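Our morning at the Khokhar wallpaper works in Fliltham

I should say up front that I went along because my sister had already paid for both tickets. I don't love heritage wallpaper. I live in a rental with beige walls and I have made my peace with them. But the Khokhar works opens its doors one morning in September, the ticket was 12 dollars, and there was supposed to be pie.

Fliltham is farther out than the website lets on. The directions say to turn left after the grain store, and there are two grain stores. We got there with the first group already gone in, so we stood in the yard with the second group and read a board about the history of the site. According to the board, there has been a print works on this spot since 1553. I asked our guide what was printed here in 1553 and she said records from that period were thin. I bet they are. The oldest part of the building we saw had steel windows.

The block room came first, and I'll admit it was good. They had a long padded table, a tray of color, and a printer who put down a leaf pattern in green while we watched. He lined up each block by the little pin marks on the edge and never seemed to look at them. A full roll by hand takes him most of a day, he told us, and a roll sells for a price that made the man next to me laugh out loud. The guide did not laugh.

After that we went through the machine hall, which was not running. It is the part the brochure puts on its cover, with rollers spinning and paper flying overhead, so a few of us had been looking forward to it. We were told the machines only run when there's an order. I can understand that, but you'd think they could print something on the one morning a year they charge people to come in.

The pattern room was next, and they made a lot of the Vonenon range, which the guide called timeless. There are 17 patterns in it and to my eye at least half are the same small flower in a different color. Cream with orange, cream with blue, cream with a sort of mustard. My sister says I'm not looking properly. She liked the orange one and took a sample home, and it's now taped up by her stove, where it looks fine.
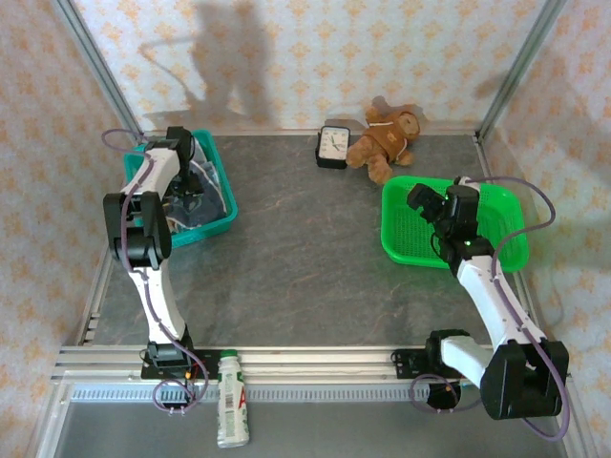

Cream paper with the small orange flowers.

What bothered me more was the talk on hanging. A woman in an apron pasted up a strip in what she said was a couple of minutes, on a perfectly flat board, in perfect light, with no outlet or door frame anywhere near it. Then she told us anyone could do it. I've hung paper once, in a hallway with a radiator, and I would have liked to see her do that hallway. When I asked about old plaster she said to use lining paper, which they happen to sell.

The shop is at the end and there's no way around it. Offcuts were in a bin for 13 dollars a bundle, and those I thought were fair. The Grasarton paste was not. It's the same kind of paste you can get at any hardware store, with a nicer lid.

The pie was apple and they had run out by the time our group reached it.

Would I go again? For the block room, maybe, if they let you stay in there longer. Parking is free, but the lot is gravel and slopes, so wear flat shoes.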